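A Day at the Robot Workshop

Have you ever tried to pick up a pencil with your winter mittens on? You know what you want to do, and your hands just won't listen. Teaching a robot to pick things up is a lot like that, and it is what we got to learn about on a Thursday in March, when the Omero workshop in Tamdale opened its doors to families for the afternoon.

We were a big crowd! The helpers at the door handed out 181 paper badges before they ran out, and after that people just wrote their names on sticky tape. There was a table for building cardboard hands with string for tendons (more on those another time, because mine needs fixing), and there was a long line for the juice. But most of us ended up in the Trilix room, where the robot arm lessons are.

Trilix is the name of the workshop's practice program. It runs on a computer, and inside it there is a make-believe table and a make-believe robot arm. The grown-up word for this is a simulation. It's a bit like a video game, except that the game is full of careful math about how things move, how heavy they are, and how they slip and bump. If a pretend robot drops something in a simulation, there's nothing to sweep up. You press a key and start over.

An arm like this has joints, just as you do. You have a shoulder, an elbow and a wrist, and so does the robot. At the very end, where your hand would be, it has a gripper. Yours has five fingers, and this one gets by with 2. Try it yourself at home: use just your thumb and one finger to pick up a crayon, and see how carefully you have to line them up. 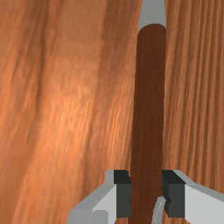
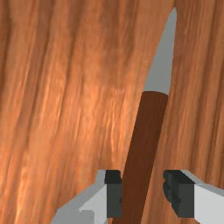
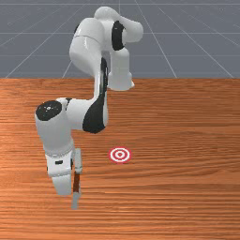
Does the robot know what it's holding, though? A girl near the front asked that, and the answer she got was that the arm only knows what its program tells it, so the people writing the program have to think about shapes and sizes ahead of time. Ó Néill, from the workshop, added that long thin things are some of the hardest to hold well, and that a pinch in the wrong spot can make them tip or spin.

You can feel this for yourself with a ruler. Pinch it lightly near one end and hold it out sideways, and the other end will want to swing down. Now pinch it in the middle. Much easier, isn't it? A robot programmer has to work out where that good spot is, and then explain it to the arm in numbers, which takes a lot more patience than showing a friend.

We tried 3 rounds of a game where one person is the robot, with eyes closed, and the other gives directions. "Left a little, down, stop, close your fingers!" My partner and I knocked over the cup every single time, and we laughed so much that the next table came over to watch. You only need a cup, a spoon and somebody who doesn't mind being bossed around for a few minutes.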